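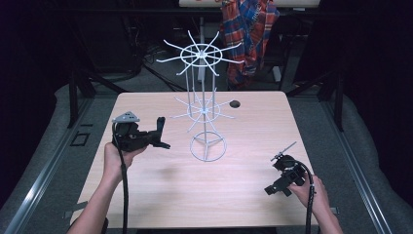
## Can it hang up my washing yet? (speaker notes, Haltbridge evening talk)

**Before I start**

- Leave the slide up while people find seats. Don't talk over the chairs.
- Check the clicker. Last time I was two slides ahead of myself for half the talk and had to pretend it was on purpose.
- Water on the left, notes on the right, phone OFF.
- Wycliffe Kaijage is introducing me. He'll say I'm an expert. I fitted and looked after machines on shop floors for years and now I get asked to talk about them, so say that and move on.

**Opening (slow down here!)**

Evening, everyone. Hands up if you own a dishwasher. Keep them up if it loads itself. Right.

That's pretty much my talk, so if you've got a bus to catch you can go now. For the rest of you I'm going to spend the next bit on a very dull question, and I love dull questions. Can a machine do the chores yet? I don't mean on a stage with music playing, I mean in your kitchen, or in the back of a shop, on a wet morning in May when everything's been left in the wrong place.

And I want to start with a wire rack.

**The rack**

(Point at the screen. Let them look at it first.)

Two tiers, white wire, bare. If you've ever worked in a shop you'll have met one of these. Key rings, hair bands, those little packets of seeds, anything with a loop or a hole punched in the card. Look at the top tier: eight arms going out from the middle, each with the end turned up so the stock doesn't slide off. Then the same idea again lower down.

Ask the room: how long would it take you to fill it? Somebody will shout out something daft. Good. Let them.

You could do it while talking to a customer. You could do it while cross with your sister. I used to do it on Saturdays at my aunt's shop with the radio on and I couldn't have told you afterwards which hand I'd used.

*(Check that "Saturdays" bit lands, otherwise drop the aunt and go straight on.)*

Now try writing down what you did. Pick up the packet. Fine, but by which edge? Turn it so the hole faces the wire. Find the tip of the arm, the turned-up bit, and get the hole over it, which means going up, along and then down a touch. Let go without dragging it off again. Next one, but now there's a packet in your way. And the arm at the back? You either reach through the others or you turn the rack, or you walk round the table, and you decided which of those to do without noticing you'd decided anything.

That's what I mean by a chore. Small, boring and full of decisions.

**The hands on the slide**

So there's a person in this picture, you can see both forearms, and each hand is holding a black gripper. I like this slide because it takes away your fingers and leaves you everything else. You've still got your eyes and your shoulders and a whole lifetime of hanging things on hooks. What you haven't got is a thumb.

I've had a go with hand-held grippers like that, at Prondo, and I'd recommend it to anyone who's rude about robots. I was hopeless! I knew precisely what I wanted to do and I could see the hook and I still kept nudging it with the wrong part of the jaw. You find out how much you normally do by feel. You brush a thing, you notice, you adjust, and all that happens before you've had a thought about it.

Also (quick one, don't get stuck here) look at the cables. There's a thick black one coming off each gripper and going down past the arm. Anyone who's hoovered a staircase knows about cables.

**What machines are properly good at**

I don't want to be a misery, so this is the cheerful part.

The Prondo job. They make shelf fittings, and there's a cell on their floor that takes a bracket out of a tray and puts it on a peg. Same bracket, same tray, same peg. We ran it for a full shift with me sat next to it with a clipboard and it did 3000 of them. It would have carried on all night. I was ready for my tea.

What made it work:

- the tray had a pocket for each bracket, so they all lay the same way up
- the peg was bolted to the bench
- the lighting was ours
- people weren't allowed to tidy up near it (there was a sign)

So when someone tells you a robot can hang things on hooks, yes, it can, and it's been able to for ages. Ask who put the hooks there and whether anyone's allowed to move them.

Same in the house. The washing machine's a marvel. The old way took my gran a whole day and left her hands raw. But we didn't build a machine that stood at the sink and scrubbed like she did. We built a drum, and changed the job until it fitted in the drum, and we kept the fiddly bits at both ends for ourselves. Sorting, loading, emptying the pockets, hanging out, pairing socks. Machines ate the middle.

(Pause. I think this is the best bit, so don't rush it.)

**The Zollport trial**

Different sort of story.

Zollport have a shop floor with a wall of hooks and a few of the spinning display stands by the tills. Brian Nyanda ran their stockroom and he asked me whether a robot arm could top up the stands before opening. Nice man, very patient, and he wanted it to work more than I did.

We gave it one type of packet to start with. It got 677 of them onto hooks over the trial, and I was thrilled, I rang my wife. Then we let it have the real stock.

Things that stopped it:

1. Cards where the hole had a bit of punched card still stuck in it.
2. Two packets clinging together. A person gives them a shake. We spent a fortnight trying to teach it to give them a shake.
3. A customer's scarf left over a stand.
4. The stand itself. It's light, it wobbles, it turns when you push on it. A person steadies it with the other hand and doesn't even know they're doing it.

Number four is why I've got two hands on the slide and I always will. People ask about clever software and cameras and I always ask about the second hand. Watch anyone do a job round the house. Holding a jar while you undo it, pinning down the end of the duvet cover with your elbow, steadying the ironing board with a hip. Half the work is stopping things from moving.

We packed the trial in after 110 stoppages. Brian counted them on the back of a delivery note, which he gave me as a leaving present. I've still got it. (Hold it up if I've remembered to bring it.)

I'm asked if I was disappointed. A bit! But I went home and watched myself empty the dishwasher that night, and I counted how many times I changed my mind about which hand to use, and I stopped at the cutlery basket feeling quite proud.

**"But I saw a video"**

I know. I've seen it too, the one folding the shirt. It's lovely. Things I look for, and you can steal this list:

- Is it speeded up? There's often a little number in the corner.
- Does the shirt start out flat on the table, or in a heap with one arm inside out?
- Is there somebody off to one side moving it by remote?
- How many goes did they film?
- What happens if the dog walks in?

None of that means it's a cheat, by the way. Folding one shirt from flat is hard and I'd have given my right arm for it when I started out. (Wait for the groan.) It only tells you which part of the chore's been done and which part's still waiting for you when you get in from work.

**So, yet or not yet?**

My honest scorecard, read it out plainly:

- Floors, if they're clear: yes. You'll be picking things up off the floor for the robot's sake.
- Grass: yes, if it's a plain sort of lawn.
- Moving boxes about a warehouse: yes, lots of it.
- Loading a dishwasher: I've seen it done slowly with plastic plates. I wouldn't hand over a wine glass.
- Filling a wire stand with mixed stock: in a tidy corner with the stand fixed down, getting there. On Brian's floor before opening time, no.
- Bed with a fitted sheet: no. I can't do it either.

What's changed since I began is how people go about teaching them. We used to write out every move. Now a lot of it starts with a person doing the job, over and over, and the machine learning from that. I was sniffy about this for years and I've come round. The things I couldn't write down for Zollport, the little shake, the steadying hand, those are there in what a person does even if the person couldn't tell you about them. Whether the machine picks them up as well as we'd like, I don't know. Ask me again in a couple of years and bring biscuits.

**If there's time (skip if Wycliffe is looking at his watch)**

The Ondieki story. Small family bakery, wanted an arm to put loaves on the cooling racks. I went to look and spent the morning there and told them to swap the racks for ones with a wider gap. They did, the job got so much easier that the lad on the early shift didn't mind it any more, and they never bought the arm. I sent them a very small bill. Wife not thrilled that time.

**Questions I'll probably get**

*Will it take my job?* Be kind with this one. Don't joke. Say which parts of a job I've seen go, which are the repeated bits in a fixed spot, and say that the person left with the fiddly bits ought to be paid properly for them.

*How much?* I don't quote prices from a stage. Come and find me after.

*Would you have one at home?* Yes, if it'll hang the washing out and pair the socks. I'd even clear up for it first.

*Can we try the rack thing?* Yes! I've got a stand and a bag of key rings in the car, plus two pairs of kitchen tongs. Back table, one person at a time, and please give me the tongs back as they're the ones we use for the barbecue.

Last thing: thank Wycliffe, and remember the clicker's theirs.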